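Dernière mise à jour de la page : mai

Ce site utilise des cookies pour mesurer l'audience. En continuant, vous acceptez leur utilisation.

Maïs en épis : combien de temps dans l'eau ?

Esko Harju
Bonjour à tous. Je vous prie d'excuser mon français, je l'apprends encore. Je voudrais savoir combien de minutes vous laissez les épis de maïs dans l'eau bouillante. Chez mes parents, on cuisait 15 minutes avec du sel, et les grains étaient durs. J'ai lu aussi qu'il ne faut pas mettre le sel au début. Est-ce que c'est vrai ?

romine79
Bonsoir Esko. 15 minutes c'est beaucoup trop pour du maïs doux frais. Cinq, six maximum. Le sel, je le mets à table avec le beurre.

Cestik
Pas d'accord avec romine79. Tout dépend de la variété. Le maïs que je trouve au marché a de gros grains farineux, à six minutes il est immangeable. Chez moi c'est vingt minutes et tout le monde se ressert. Pour le sel, j'en mets dès le départ depuis toujours et je n'ai jamais vu de différence.

romine79
Si tes grains sont farineux, c'est que l'épi est vieux, ou que c'est du maïs à grain. Ce n'est plus la même question.

Esko Harju
Merci pour vos réponses. J'ai donc fait deux essais avec la même casserole, un épi à six minutes et un autre à 15. Celui de six minutes était nettement plus sucré. Pour le sel, j'ai goûté les deux façons et je ne peux pas dire laquelle est la meilleure. Ma femme préfère sans.

Prakus
Et au four, personne ? Je les enveloppe avec les feuilles, 200 degrés, une petite demi-heure. Le goût est bien plus fort qu'à l'eau, où la moitié du sucre part dans la casserole.

Cestik
La moitié, tu exagères un peu.

Esko Harju
Je n'ai pas encore essayé le four, Prakus, mais votre méthode m'intéresse. Je dois seulement vérifier que le mien chauffe de manière égale, car il brûle toujours du côté gauche. Pour le beurre, j'ai préparé environ 50 grammes avec du persil et un peu de citron, ce qui est suffisant pour quatre épis.
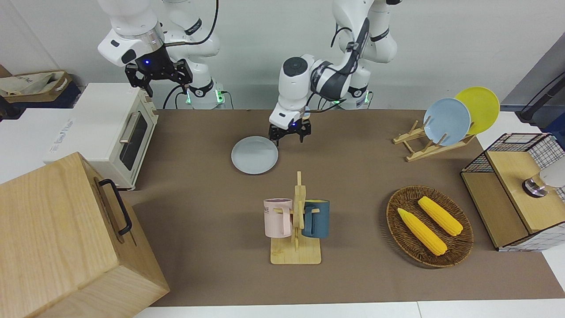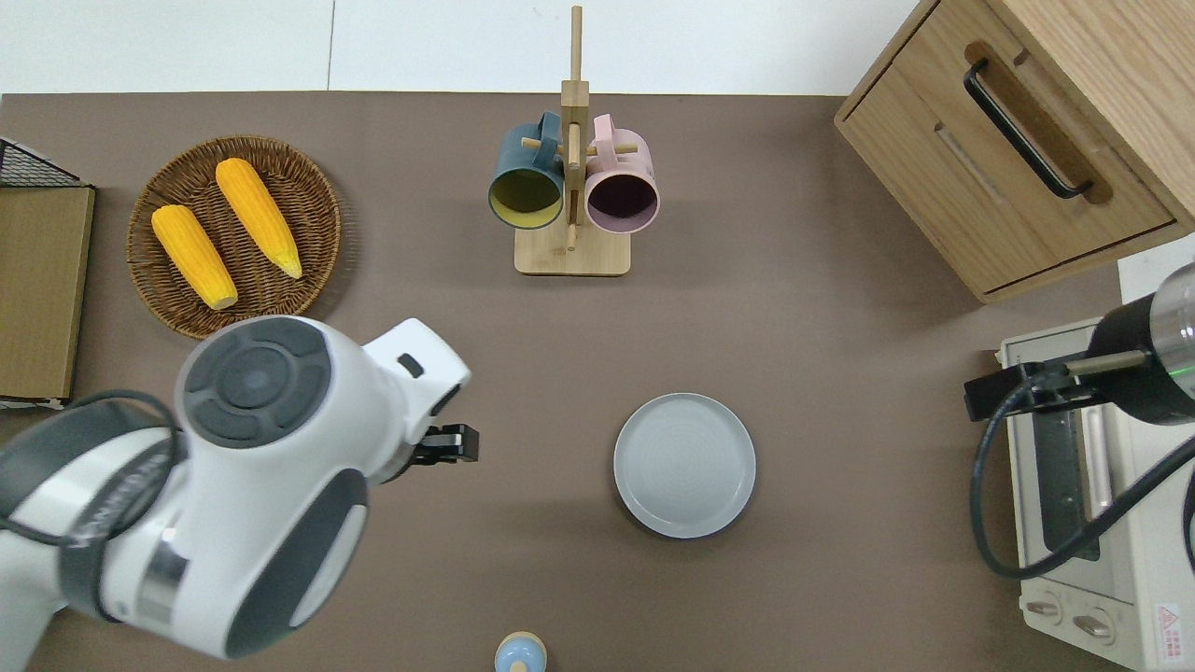

Les deux épis de maïs sont dans le panier rond.

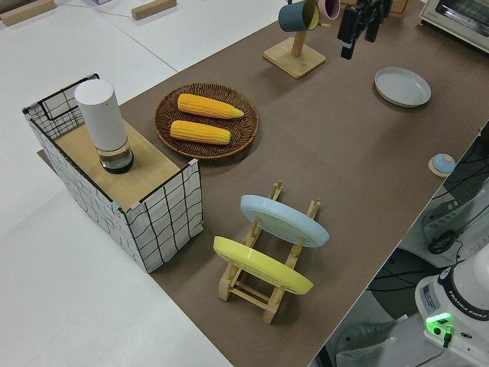
Il me reste une question sur la conservation. Si j'achète les épis le matin, est-ce que je peux les garder jusqu'au soir hors du réfrigérateur, ou bien est-ce qu'ils perdent déjà du goût ?

romine79
Au frigo tout de suite, avec les feuilles. Et tu les manges le jour même si possible.

Prakus
Pareil. Par contre, n'enlève les feuilles qu'au dernier moment, sinon les grains sèchent.

Cestik
Les miens restent dans la cave jusqu'au dîner et ils sont très bien.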